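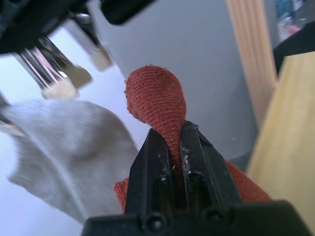 According to Natália Carvalho, a rib-knit item ought never to be judged by its top layer, and the people who fold for a living check the fabric underneath before they touch the part that shows. Her remark, made in response to an early draft of this section, led us to treat bunching as a separate variable.

Category: Textiles and Household Work / Full Text

3.2 Bunching and recovery in ribbed knits

Figure 4. Rust-red ribbed knit gathered at a single point. Fabric above the grip forms a rounded bulb; the remainder spreads to both sides below it.

A knit cloth lifted from one point does not hang as a woven cloth does. The ribs close up toward the grip and the fabric between them is drawn into a neck. Material caught above the neck has no free edge and takes a rounded form, as in Figure 4, where the fine parallel ribs can be followed across the surface of the bulb. We call this form a closed bunch. A gather in which at least one hem remains free is called an open bunch.

The distinction matters for folding. An open bunch can be released by drawing the free hem outward along the rib. A closed bunch has to be set down and spread from the neck, and the direction of the ribs is the only reliable guide to which way the cloth should be turned. Pulling across the ribs widens the cloth temporarily and leaves the hem uneven.

The sample consisted of 239 folding trials with ribbed and plain knits from the Taltitz household set. Closed bunches were recorded in 64 trials and open bunches in 56. The remaining trials showed no gather that met the definition in Section 2. Trials in which the cloth was dropped were retained and coded by the last form observed before release.

Surface fuzz was coded separately. Short fibers standing out from the yarn, visible along the upper outline of the bulb in Figure 4, were taken as a sign of surface condition only. No attempt was made to infer age or number of washings from them. Vasco Sampaio's coding sheet used four grades of fuzz, but the two middle grades were merged after the coders failed to separate them consistently.

Two limitations apply. The set contained few heavy knits, and the definition of a neck depends on the coder's view of the cloth. A gather seen from one side may conceal a free hem on the other. Such cases were coded as closed unless a second view was available.

Related articles
Rib direction and hem alignment in small household textiles
The Irkent folding protocol: revised coding sheet
Lint transfer between knit and woven items in mixed laundry
Katene towel set: dimensions and fabric weights
Clalidar working notes on shelf storage of knitwear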